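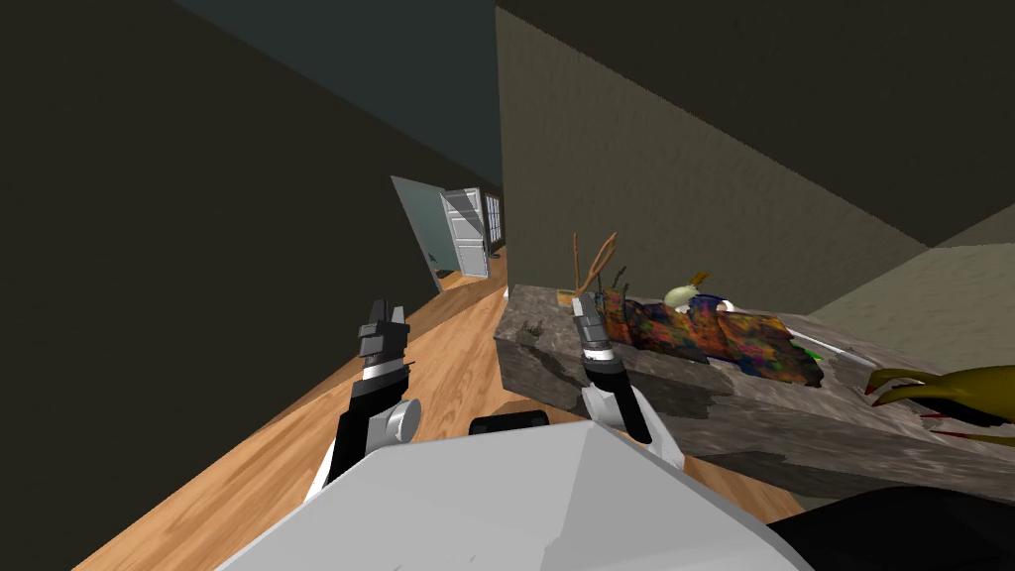 A stone counter is bought for its face and kept for its weight. In the valley between Stedbridge and Jirkholm, where I have lived long enough to complain about the roads like the locals, almost every older house has one, and almost every family has an opinion on what may be put down on it. The marriage of materials is always the same. There is stone at the height of the hands and wood under the feet, as in the room at the top of this page, where a stone work surface stands over a wooden floor. The two do not age at the same speed, and most of the quarrels I have heard in kitchens come from this difference.

I started to ask about counters in August, when my own was taken out. It had come with the house. It was gray, with a vein like a river on a map, and near the sink it had a soft hollow where several women before me, and maybe one or two men, had pushed the heel of the hand into dough. I wanted a dishwasher. The dishwasher was taller than the counter allowed, by the thickness of a finger, and so the stone had to come off, wait in the barn under a blanket, and go back on higher legs. It was away for three weeks. I cooked on a door laid over two trestles and learned how much I lean on things.

The quarry above Stedbridge gave this valley its stone until the good bed was finished. Old people say the last block went down the hill 70 years ago, and that the men walked behind the cart with their caps in their hands. I do not know if it is true about the caps. What is left up there is a green pool, a row of iron rings in the wall and a great quantity of waste pieces which people still carry home for garden steps. A waste piece costs nothing except your back.

Since the quarry is closed, whoever wants valley stone must find it second hand. It comes out of bakeries, a dairy, the old school, sometimes a chapel. I was told of a slab that was a fish counter, then a shelf in a dairy, and is now a desk. It is said that on humid evenings the owner still smells the fish, but her children say she imagines it. 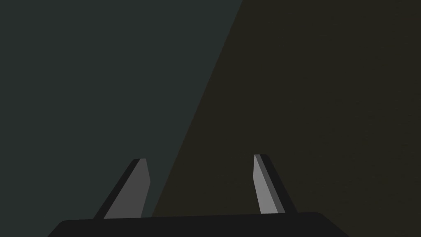 The place where these slabs go to wait is the yard of Voß, on the flat land by the river. It is a family firm, and the sign on the gate gives only the name. Inside, the stones stand on their long edges like books, and you walk between them with your elbows held in. Every stone has a number in yellow chalk, and the rain takes off the chalk, so every spring the numbers are done again, and I suspect not always in the same order.

I asked what a person should look for. The younger of the two men who work there wet his palm from a bucket and drew it along a slab, and we looked at the dark stripe. On a dense stone, he explained, the stripe stays on top and shines for a good while. On a thirsty stone it goes dull while you are still looking. A thirsty stone is not a bad stone, but it will remember every lemon. He then told me the price, 2,000 for the piece with the cutting included, and I put my hands back in my pockets.

The cutting is the part which everybody fears. A slab that was quiet for a century can have a crack inside that you do not see, and the saw will find it. The firm knocks along the surface first with a wooden mallet. A healthy slab gives a clear note. A cracked one sounds like a cup with a repaired handle, and once you have heard the difference you will go home and knock on everything you own. I did it. My windowsill is cracked, and also the hearth.

Lifting

Four people can lift a kitchen slab if they agree with each other. Two should carry and two should guide, and only one should speak. The slab travels standing on its edge and never flat, as stone is strong when it is standing and weak when it lies like a bridge between two carriers. Most of the broken counters in the valley were broken in a doorway, in somebody's hands, at the moment when a person said "wait."

And then there is the floor. The boards in our houses are pine, mostly, laid on beams that nobody drew on any plan. When the heavy thing goes away the boards come up a little, slowly, in the course of some days. When it comes back they complain. In my kitchen there was a pale rectangle where the counter's legs had protected the wood, and around it the color of strong tea. I tried to make the pale part darker with Rurner, the floor oil that is sold here in square tins, and I made it orange. It is now less orange.

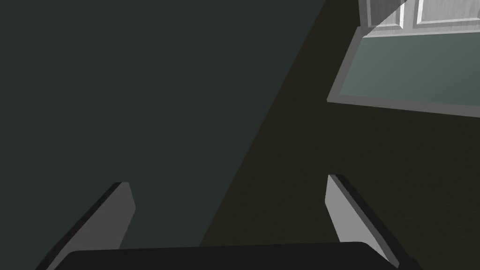 Ernő Barta
Contributing writer, Home and Country

My neighbor had warned me. Oil, she said, should be put on in the evening after a dry day, with a cloth so thin that you feel cheated, and left until the next evening with the door closed and the cat in another house. Her floor is 40 years without a new varnish, and it has the depth of a good saddle. She does not wear shoes on it and neither does the doctor.

For the stone she has other rules, and here she is in open conflict with the rest of the street. One party washes with soap only. Another party uses a little soda and a lot of patience. The third, to which my neighbor belongs, believes that a counter should be allowed to go dark as it wishes and that rings from cups are a kind of diary. She showed me a ring from a christening. I nodded with respect, but I could not tell it from the other rings.

About vinegar all three parties agree, and they lower the voice when they mention it. Vinegar bites the polish from valley stone in the time that you need to answer the telephone. So does wine, if it is young, and so do tomatoes cut straight on the surface. The mark is not a stain. It is a missing part of the shine, and you can only bring it back by rubbing down everything around it, first with a coarse block, then with a finer one, then with felt. It is a job for a rainy week.

What a cold surface is good for

Pastry is the usual answer. In Jirkholm they make a flat cake with lard and plum, and the dough for it must be folded on something cold or the lard melts and the layers close. In summer the bakers used to start at four in the morning for this reason. At the last autumn fair 100 of these cakes were sold before lunch, all of them folded on one table that had been carried out of the parish hall. The ones folded at home on plastic boards were, I must say, also good, but they were eaten second.
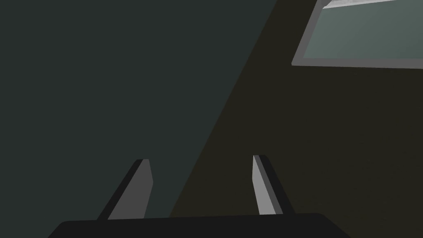
The gripper with both fingers raised and the gap between them open.

There are smaller uses. Butter keeps its corners on stone until noon. A hot jam jar should never go straight on it, a folded towel must be between them. Children who have a fever in the kitchen while the soup is cooking will put their cheek on it, and I have done this also, as an adult, after a long lunch.

People in new apartments in Stedbridge ask me if the weight and the washing are worth the trouble, when there are surfaces now that look the same and forgive everything. I have cooked on these too, at my sister's. They are warm to the hand and easy, and she has never in her life thought about a lemon. If you rent, or if you move often, or if your floor is already tired, I would take the easy one and sleep well.

If you decide on the old kind, measure the doorway before you measure the wall. Ask to hear the mallet. Look under the slab as well as on top, for the underside was left rough by the man who split it, and sometimes he cut his mark there. Mine has a small cross and two lines. I found it only when the stone was standing in the barn, and I copied it on paper before it was carried back in, at seven in the evening, by four of us, with my neighbor speaking.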